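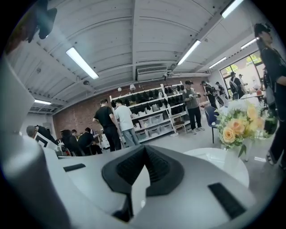
Figure 2. Hand-held gripper in use, storage shelving along the back wall.

2. Planning your purchase

Read this section before you sign anything. The Koutsoukos hand-held gripper is the cheapest line on most quotes, and it has a talent for bringing friends.

2.1 Set the number of stations

1. Decide how many people will collect at the same time. Ignore how many said they were interested.
2. Order grippers in pairs, left and right.
3. Add one spare pair for every 8 stations. Budget holders like to strike this line in January and ask about it in August.

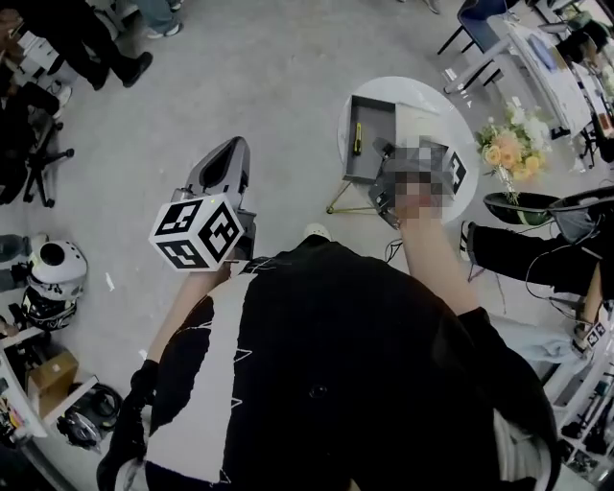 Furniture belongs in the same budget as the grippers, and it is the part most buyers forget. Each station needs a work surface, a place to set a gripper down between takes, and task objects that can be replaced from a hardware store. A small round table will do, with a shallow gray tray on it and a utility knife in the tray. Check how the cable leaves the table, too: a thin one that drops over the edge to the floor will find a shoe sooner or later. Price cable covers now.

CAUTION: Utility knives must be closed before they go in the tray. Blades are not covered under the Wondham service plan, and neither are fingers.

2.2 Plan the storage

4. Measure your wall. Then measure it again with the door open.
5. Allow open upper shelves for equipment in daily use and lidded bins underneath for everything else.
6. Label the bins before they are full — after is a different project. 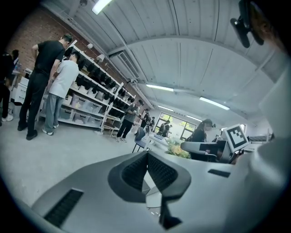 Photo: Chrysoula Triantafyllou / Jovbridge

NOTE: Leave walking room in front of the shelves. At the start of a shift, everybody wants the same one.

2.3 Complete the order form

7. Enter consumables on their own line. Replacement gripper pads are part no. 257, sold in packs of 10.
8. Leave "Miscellaneous" blank. Our order desk will call you about it, at length.
9. Send the form to Vicente Carrasco in Orders, with a floor plan attached. A pencil sketch is fine if the door is on it.

Quotes are held for the period printed on the first page. For Prirkden adapters, see Section 5.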